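How to test whether a machine can do a locker chore

Whether machines can do chores yet depends on how the chore is written down. "Tidy the lockers" is too big to test. At Premdale we break it into steps and score each one, and the method works just as well for a laundry or a workshop.

1. Pick one cabinet and one task
Ours is opening a door, taking out a folded towel and closing the door again. Leave locked doors for later. Keys and padlocks are a separate job and a much harder one.

2. Write the steps as contacts
List every moment the gripper touches something: fingers into the recess, pull, let go, reach, pinch, lift, push the door shut. Ours came to 10. If a step has "and" in it, split it.

3. Have people do it first, with grippers
Bare hands tell you very little. Give each person a pair of hand-held grippers and have them work at the pace they find comfortable. Lesia Hladun ran our February sessions and kept 990 attempts out of 1674. The rest were binned, mostly because the marker cubes had turned away from the head camera.

4. Try it from more than one spot
Move a step left, a step right, and stand closer than feels natural. A recessed handle that is easy from straight on can be a nuisance from the side.

Head view first, then the view from a gripper:
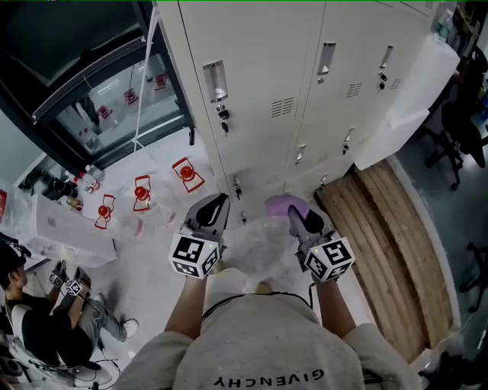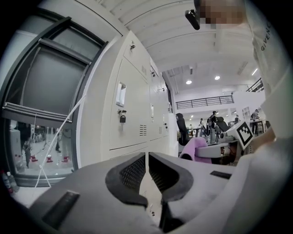
5. Score each step on its own
Mark it done, done with help, or failed. Don't average them. On our last run the machine managed the pull nearly every time and failed 233 times on the pinch – the towel folds under the fingers and slides back on the shelf.

6. Change one thing and run it again
Swap the finger pads, or the towel, or the lighting. Valentin Caron once changed all three in an afternoon and we had to throw out the lot.

As for the answer, our machine can open an unlocked door and close it. It can't yet be left alone with the towels. I'd call that part of a chore, and I'd still want a person nearby with a hand on the stop button.

Score sheets are available from Magdolna Csizmadia at the Premdale front desk.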